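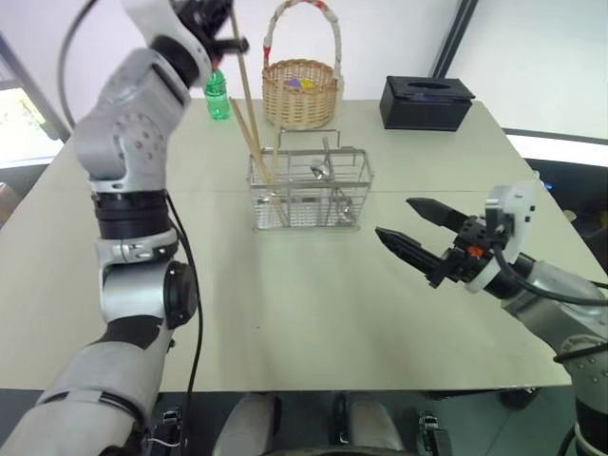 Cleaning the Inlet Filter on a Rovik 155 Pressure Washer

A clogged inlet filter causes pulsing pressure and a noisy pump. Clean it every 40 hours of use, or sooner if the machine draws from a rain barrel.

Tools: adjustable pliers, soft brush, silicone grease.

1. Switch off the machine and unplug it. Close the water tap.
2. Squeeze the trigger until no more water comes out, then lock it.
3. Unscrew the garden hose from the pump inlet.
4. Grip the plastic tab of the filter with the pliers and pull straight out. Do not twist; the tab snaps easily.
5. Rinse the filter from the inside out and brush off any grit. Replace it if the mesh is torn.
6. Put a thin film of grease on the O-ring. Push the filter in until it seats.
7. Reconnect the hose and open the tap fully. Hold the trigger for 2 minutes with the motor off to clear air from the pump.

If the pressure still pulses, check the supply hose for kinks and the nozzle for dirt.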